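Gristthorpe, or How I Spent Too Much Money on Comics by the Sea

6 Apr 2018

I should start by saying that I had promised myself a quiet month. I have a stack of books on the nightstand, I'm only halfway through the second season of a show everybody else finished before Christmas, and there is a game sitting in my console that I've put maybe two hours into. And then a friend forwarded me the announcement for the Gristthorpe Fantastic Fair, and I saw the guest list, and that was the end of the quiet month.

If you've never heard of it, don't feel bad, I hadn't either. It's a small convention for horror, science fiction, comics and games, held in an old winter garden with a glass roof and terrible acoustics. They sell 300 tickets and that's it. After the big shows, where you can spend a whole afternoon shuffling toward a booth you can't even see yet, I loved it before I had my coat off. I got a badge, a tote bag and a very good cheese roll within five minutes of walking in!

The first thing on my list was the Tevley table. Tevley Press are the people who put out The Salt Parish, the comic I've been pushing on every single person I know (if you're one of them, sorry, and also, have you read it yet?). They had the first twelve pages of the next volume laid out in a binder you could flip through, still in pencil, and I went through it twice. It picks up right after the flood, and that's all I'm going to say, except that the lighthouse keeper is back and I made a noise.

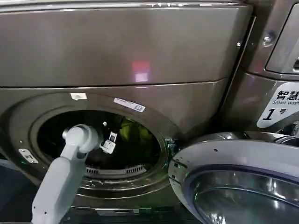 Volume four comes out in July, and the woman at the table told me it's the longest one so far. She also told me the story takes a turn for the domestic, with a good chunk of it set inside one rented house where things go slowly wrong in the kitchen and the basement. I'm all for it. Give me a haunted household appliance over a haunted castle any day. Think of a front-loader with its door hanging open, that big round hole with the dark inside it and the red light from somewhere behind you smeared across the metal, and tell me you'd stick your arm in without thinking twice. I wouldn't, and I've done laundry my whole adult life.

Anyway, I bought volumes one through three again, in the hardcover this time. My old ones are falling apart from being lent out, so I consider that a repair bill.

From there I wandered over to the games corner, which was really a row of folding tables under the palms. Pimico had brought a playable build of Underkeep, the dungeon game where you play the person who has to clean up after the heroes have been through. I waited 25 minutes for my turn and would have waited longer. You've got a mop, a lantern and a cart, and the trick is that some of the monsters aren't dead, they're only resting, and you have to work around them without making a racket. I got caught on the second floor by something with a lot of elbows. The kid behind me in line got three floors further than I did and was very nice about it.

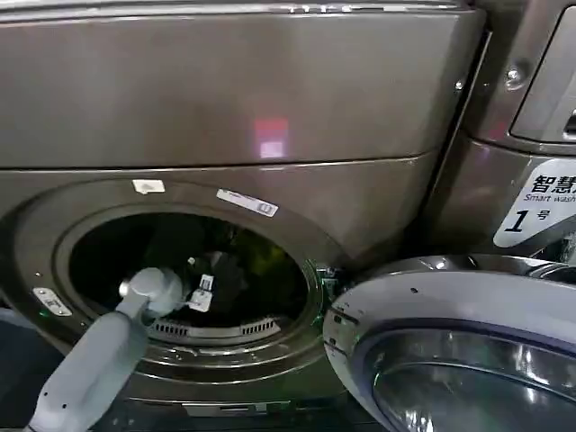 What surprised me most was how good the sound is, even on the slightly battered headphones they'd set out. Every drip and creak tells you something. One of the two designers was standing by with a notebook, writing down wherever people got stuck, and she admitted that the elbow creature had been getting everybody all morning. She sounded a little guilty and a little proud. They don't have a release date yet, and I didn't press, but I did sign up for the mailing list, and I never sign up for mailing lists.

After lunch came the talk I had really traveled for. Grażyna Zieliński has been making creature effects for low-budget horror movies for longer than I've been watching them, and she spoke for an hour and a half without notes, just a table full of rubber heads and one suitcase she wouldn't open until the end. She talked about building the moth bride on a budget that wouldn't cover catering on a bigger picture. She talked about latex, and what it does when the heating fails overnight. Mostly she talked about actors, and how much of a monster is just a patient person in a hot suit who knows how to hold still.
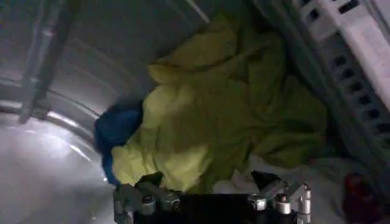 Somebody asked her whether she minds that so much of this work is done on computers now, and I think we all expected a grumble. She said no, she likes it when it's good, and that she'd cried at a digital bear only last month. Then she opened the suitcase, and inside was the original moth bride mask, wings folded, a bit yellow at the edges, and the whole room leaned forward together. I have seen that movie so many times, and I had no idea how small the thing was. It would fit on a child.

I stayed for the signing afterward and got completely tongue-tied, as I always do. I believe I told her that I liked her suitcase.

The evening ended with a screening of Ackah, a 95-minute science fiction picture shot almost entirely on one space station corridor. It's slow, and I know a few people slipped out for a drink around the middle, but I was hooked from the opening shot — a hatch, a breathing sound, and a long wait. The last act gets talky, and I'm still not sure about the twin brother. The score, though! I walked back to my hotel along the seafront humming it, into a wind that took my program straight out of my hand.
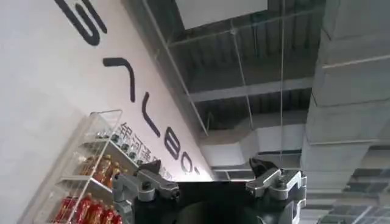 Gripper raised, with black lettering across the white wall.

A few practical things if you're thinking of going next year. Book your room early, as there are only a couple of hotels within walking distance and one of them had a wedding on. Bring cash for the small press tables. The glass roof is lovely, but the hall gets warm by the afternoon and cold again the minute the sun goes, so wear layers. The cheese rolls run out before one o'clock. And if Pimico are there again, go to their table first and do your shopping later, when the line has gotten long and you can feel smug about it.

I'm partway through rereading the first Salt Parish now, and the game in my console is still sitting at two hours.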